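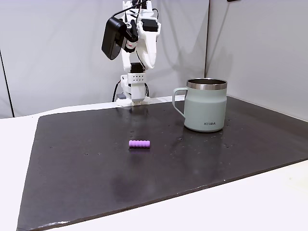 # Plorkden 17 Work Surface

The Plorkden 17 is a dark, low-gloss bench top for repair desks, hobby rooms and small labs. It is sold as a bare top or as a kit with the Brallbridge steel frame. The top carries no logo on the upper face.

## Construction

The core is dense fiberboard, faced on both sides with the same sheet so that the panel stays flat when the room dries out in winter. Edges are sealed at the factory. Cut edges are not, and need two coats of the supplied sealer before the top is fitted.

The finish is low-gloss. Small screws and light-colored parts show up well against it – pencil marks do not, so use chalk or tape for layout work.

## Specifications

| Item | Value |
|---|---|
| Length | 1,235 mm |
| Depth | 700 mm |
| Thickness | 28 mm |
| Even load on Brallbridge frame | 100 kg |
| Cable notches, rear edge | 3 |
| Color | Dark only |

The load figure applies to weight spread over the whole top. For a vise or anything else clamped at the front edge, add the Turnell cross brace. The brace bolts to existing holes in the frame and takes up 40 mm of knee room.

## Fitting

Lay the top face down on a blanket. Set the frame so the rear rail clears the notches, then drive the eight short screws by hand. Power drivers strip the inserts. Tops bought without a frame come with no inserts; pilot holes should be 4 mm wide and no deeper than 20 mm.

## Care

Wipe with a damp cloth and mild soap. Alcohol is fine for short contact. Acetone will dull the finish, and the dull patch can't be polished out. Hot irons need a stand or a mat.

## Ordering

Tops ship flat from the Alvarado warehouse. Freight is quoted by zip code, and the frame travels in a separate carton that may arrive on a different day. The older 24 mm version is no longer made – its screws are too short for the current panel. The next production run is in September.

Page revised Saturday, July 6, 2024.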